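**Futberg issues revised glove and wrist service procedure for its two-arm handling cell**

Pornstead, 12/08/2022 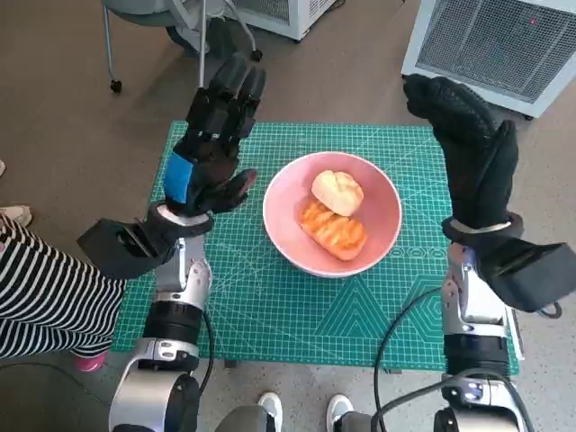
Futberg today released a revised service procedure for the hands and wrists of its two-arm handling cell. The procedure replaces the one shipped with the first units in March and applies to all cells fitted with gloved multi-fingered hands. No hardware change is required.

The main change concerns the service interval. Gloves are now changed after 104 hours of powered operation, or earlier if a seam has opened or the fabric has worn through at a fingertip. Under the previous procedure, gloves were changed only when an operator reported a fault. Service records kept at the company's Pornstead workshop showed that many reported grip faults were cleared by a new glove, with no other part replaced.

"Operators were recalibrating the fingers when the glove had slipped down the wrist and was pulling on the thumb," said Jahangir Weerasinghe, who heads field service at Futberg. "The calibration was fine before they started. After that it wasn't."

Under the revised procedure, the technician parks both arms with the hands raised above the work surface and removes drive power. The band at the wrist is taken off first, and the glove is drawn forward from the wrist. Pulling on the fingertips is not permitted. With the glove off, each finger is moved by hand through its full travel and checked for stiffness. The vents in the wrist housing are cleaned with a dry brush. Compressed air is no longer approved for this step, as it can push lint further into the housing.

The new glove is seated from the fingertips back. The thumb is fitted last. The band is then replaced so that it lies flat over the glove edge and clear of the vents. Cables along the forearm are checked for slack with the elbow fully bent and again with it extended. A cable that goes tight in either position is rerouted before power is restored.

Once the gloves are on, each hand runs 2 open-and-close cycles at reduced speed, followed by a pick test using soft food items in a shallow bowl. Bread is recommended. The bowl is set on a gridded mat within reach of both hands, and its position is noted so that the same test can be repeated at the next service. An item that is torn or dropped counts as a failed test, and the glove is reseated before the test is run again.

The procedure also sets a working life of 700 hours for the wrist bands. Bands that have stretched or no longer lie flat are discarded regardless of hours. Gloves should be replaced in pairs. Mixing a new glove with a worn one gives different friction at each hand and has caused items to turn during two-handed lifts.

The revised document is supplied free of charge to registered owners. Printed copies will be included with replacement glove sets. Owners who service their cells under the March procedure should change over at the next glove replacement and enter the current hour count in the service log at that time.

Service inquiries should be addressed to the Futberg field service desk, Pornstead, with the cell's serial number and latest hour count.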